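Iordache Stacker

The Iordache Stacker is a tabletop robot arm kit sold to schools, training centres and small workshops by Skilldale, a firm that also rents the kit by the term. It is named after the workshop where the first units were put together. The kit is marketed as a way to teach picking, placing and stacking without a programming background, a claim that reviewers have questioned.

Contents

The standard kit consists of an arm, a two-finger gripper, a small camera fitted near the gripper, a power supply and a set of plain wooden blocks. A larger set, sold as the Zornska pack, adds 138 printed lesson cards and a licence for 6 users. The arm has to be clamped to a bench, and the clamp is not in the box. Early brochures called the kit "complete", and the word was dropped after complaints from buyers.

Replacement fingers are sold only in pairs. The blocks are ordinary untreated wood and can be swapped for offcuts, although Skilldale says its lessons have been checked only with its own set.

Operation

The arm is moved by hand or with a controller while the software records its path. After several recorded runs, the user can ask the arm to repeat the task by itself. Skilldale's sales material describes this as "learning", and some buyers have taken it to mean more than it does. According to the manual, a recorded task may need to be taught again if the blocks are moved far from where they were first placed, or if the light in the room changes a good deal.

The view from the gripper camera is shown on the user's screen during every run. It covers only a small part of the bench, and users have to get used to judging distance from it.
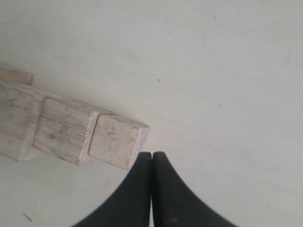
Gripper camera view with the fingers closed beside stepped wooden blocks.

Plain, pale work surfaces are recommended in the manual. Critics have pointed out that few school benches fit this advice, and that results on a dark or patterned top are not given anywhere in the company's material.

Reception

Costel Ardeleanu, a shop teacher who used the kit over one term, wrote that his students enjoyed it but spent much of their time on set-up. He rated the arm as solid and the software as "unfinished, and priced as though it were finished". Of his 8 student groups, three completed the final stacking lesson.

Maricica Moldovan gave a warmer account from the Duddale training centre, where the kit was used with adults returning to work. She praised the short lessons and the easy hand-guiding – and still advised against buying the Zornska pack, whose cards repeat a good part of the free manual.

Skilldale has published a success rate for block stacking but not the number of attempts behind it. Lucian Sima, reviewing the kit on 15th January, asked for the figures and was sent a brochure. A later reply from the company's Fabrice Le Goff said that rates "vary by user".

Support

Phone support is included for the first term only. After that, it is charged by the call, and software updates are a separate yearly fee. Rental customers get both at no extra cost.

See also

Hand guiding
Parallel gripper
Robot kits in schools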